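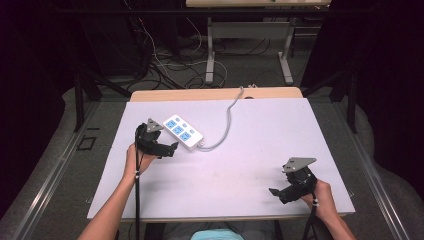 Two grippers, one power strip, blue sockets

Board index > Software > Perception and tracking

Topic: Pose drift when both grippers get close together

mudlark_7
Posted 9/18/18

Right, I've been going round in circles on this since August so I'm throwing it open. We've got a pair of hand-held grippers, one per hand, and I'm using Skolach to turn the recordings into trajectories the planner can chew on. One gripper on its own is lovely. Two grippers well apart, also lovely. Bring them both in over the same object and the left one starts wandering off, slowly, a few millimetres at a time, and then it snaps back when the hands separate.

I've run 221 recordings through it now and 73 of them show the drift. The plates on top are tracked from outside and the gripper cameras feed a second estimate, and the filter is meant to blend the two. I think the filter is rubbish. Before I rip it out, has anyone seen this?

tinpotkettle
Yep, seen it, and I don't think it's your filter. Have you looked at the timestamps? We had Clisix doing the logging and the two streams were slipping against each other, only by a hair, but when your hands are going in opposite directions a hair is plenty. I'd plot the raw outside pose against the camera pose before touching anything else.

mudlark_7
Plotted them last week! Lag is flat as a pancake all the way through, even in the bad ones. I really wanted it to be timestamps.

oddsocks_and_ends
Not timestamps then. My money is on the camera side. If you've got a pale, plain worktop there's next to nothing for the features to grab hold of, and when the grippers close in on something most of what's left in view is your own fingers. The fingers don't move relative to the camera, so the estimator happily decides you're standing still. Mask the fingers out and see what's left. I bet it's grim.
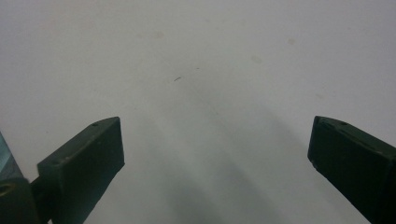 Does the mask need redoing when the jaws open and close?
It depends on how far they travel. I make one mask with the jaws fully open, one fully shut, and use the two joined together for the whole recording.

oddsocks_and_ends
(That's from my own notes, by the way, pasted in case it saves you an afternoon.)

tinpotkettle
Hmm, not convinced. If the camera estimate were that poor the filter should be throwing it away. That's what the covariance is for.

oddsocks_and_ends
Only if the covariance is telling the truth! An estimator that's locked on to its own fingers is wrong and extremely sure of itself. Very steady features, tiny residuals, it looks brilliant on paper.

gantrygoose
Coming at it from the planning end. We had something like it at Ekholm and fixed it by not trusting the two arms separately. Harasym lets you put a soft constraint on the distance between them when they're near each other, and the wobble mostly went. Might be a cheap patch.

mudlark_7
I'd be nervous of that. If the constraint comes from a drifted pose I'm just baking the error into both hands, aren't I?

gantrygoose
You would be, a bit. We were happy to live with it. If you're training a policy off this stuff I can see why you wouldn't be.

mudlark_7
OK, update. Masked the fingers like oddsocks said and reran one of the bad recordings. Feature count dropped from over 2000 to practically nothing in the close-up bit, and the covariance shot up, and the filter went back to leaning on the outside tracking. Drift gone on that one. I owe tinpotkettle half an apology for the filter and oddsocks a pint.

tinpotkettle
I'll take the half. Still think you should gate on innovation as well, mask or no mask. One recording isn't much to go on.

mudlark_7
Fair. The other 72 are queued up for tonight with the gate switched off, then I'll do them again with it on and post both sets of plots.

oddsocks_and_ends
Can you put the mask files up too? Mine are for wider jaws and I'd like to see where you drew the edges.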